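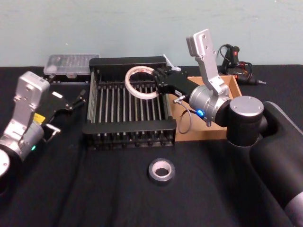 **Where does the tape live at your packing bench?**

**feltent_jo** wrote:

I pack orders at a small shop and we go through a lot of clear tape. For months the rolls just sat on the table and ended up under a box or on the floor. I started keeping the tape in a black rack with metal rods across the bottom. It sits on the black cloth next to the flat cardboard tray, and the roll goes in when I'm not using it. Does anyone else do this, or is there a better way? I ship some 30 parcels a day in October and fewer the rest of the year.

**cifuentes88** wrote:

I used a dish rack for this once. My only complaint is that small stuff falls between the rods. Pens, labels, the blade cover from the cutter. Tape is fine because it's wide.

How do you put the roll in, flat or on edge? On edge it rolls.

**feltent_jo** wrote:

Flat. The rim in front keeps it from sliding out, and I can see the red and white printing on it from my chair, so I know which roll it is.
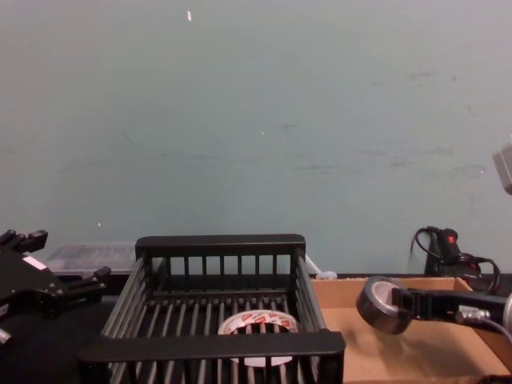
Mateja Atanasov thinks flat is the wrong way to do it. The end of the tape sticks to itself and you spend a minute picking at it with a fingernail. Her post from the other thread, copied with her okay:

> Put a dowel through the core and hang it. I have 6 rolls on one dowel over my bench and have not lost the end of one in years. Fold the end under before you let go.

**feltent_jo** wrote:

I'd have to drill into the wall for that, and it's a rental. The folded end is a good tip though -- I'll start doing it.

**pasex_dan** wrote:

Rack is fine. I'd worry more about the wall and the table. Ours got gray streaks all over from sliding stuff around, and dish soap did nothing. A melamine sponge took off most of it.
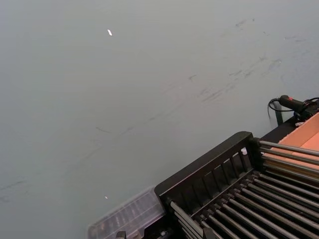
Pavora_Lin disagrees about the sponge. It dulled the finish on her table in one patch, and the patch bothers her more than the marks did. She just wipes with a damp rag and leaves the rest.

**pasex_dan** wrote:

Depends on the table. Try a corner first.

**cifuentes88** wrote:

Or put felt pads under the rack. A pack of 8 was cheap and I still have half of them.

**feltent_jo** wrote:

Pads it is. Rack stays, tape stays flat, ends get folded.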